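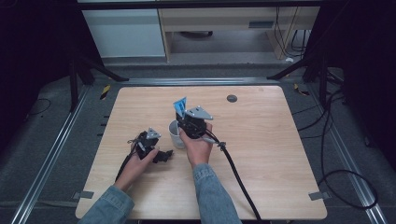
4. Chores at the Table

4.1 Setup

Figure 2. Work at the table, head view. Two hand-held grippers and a paper cup on the tabletop.

The question for this section is narrow. Can a policy trained only on hand-held gripper recordings do small table chores at a level a household would put up with? Not a whole kitchen. Picking up a cup, moving it, putting it down the right way up, clearing what is left. We picked these jobs over harder ones such as folding, where scoring gets fuzzy and two raters rarely agree on what a finished shirt looks like.

Recordings came from two sites, Floltdale and Brekach. Same protocol at both. The operator works with one gripper in each hand and does the chore at normal speed, no pausing for the cameras. Views from the head and from the grippers are lined up in time before training. In all we kept 2,245 recordings after cleaning. Most of the dropped ones were sync errors, a smaller share were operators starting before the tone. The task list is in Appendix B and has 36 entries, counting left- and right-hand versions as separate.

Training follows the Plera recipe from Section 3 with no changes to the backbone. We did try a larger action window. Slower, no better on cups, a bit worse on anything that had to be set down gently. Dropped it.

4.2 What transfers and what does not

Reaching transfers well. Over 572 robot trials the arm got to the right object in nearly every case, at both sites, and errors at this stage were mostly with objects placed at the far edge. Closing the fingers is where it starts to go wrong. Paper cups are a good test here, light and soft in the wall, and a person adjusts grip without thinking about it. The policy does not. It closes to a width it has seen before, and if that width is off the cup either slides or buckles. We have no force signal in the recordings, so the model has to guess force from finger spacing and from how the object looks, which late in the grasp is mostly hidden behind the fingers anyway.

The gripper view has its own problem. With nothing between the fingers it is mostly tabletop, and wood grain is all the model has to work out how far it has moved.

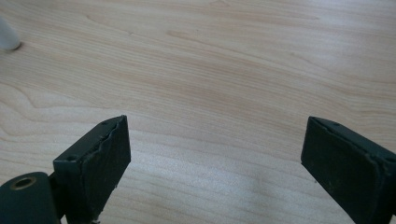
Policies trained on Floltdale data alone did poorly on the Brekach table, and we first blamed the lighting. Swapping lamps did not help much. Mixing table surfaces in training helped alot more, even when the number of recordings was held fixed. Our reading is that the model had learned surface pattern as a stand-in for distance. We did not test this directly and a proper test would need a plain, patternless table as a control.

Pad wear matters too, more than we planned for. The pads are a consumable, and grip changes as they age. A policy tuned on fresh pads loses some of its margin on old ones. We did not log pad age per recording. Should have. Future collections will.

4.3 Is it ready for a home

No, or not for the whole chore. Single steps are close. Chains of steps are not, because a cup set down a little off makes the next reach a little off, and by the third or fourth step the arm is working in a layout it never saw. The Ñahui retry rule (back off, look again, try once more) recovers part of this and costs time. For shop-floor work, where parts come in the same way each time, that trade is fine and we would expect useful results now. A home table is messier – and the person waiting for it to be cleared can usualy do it faster.

Two-handed steps are reported separately in Section 5.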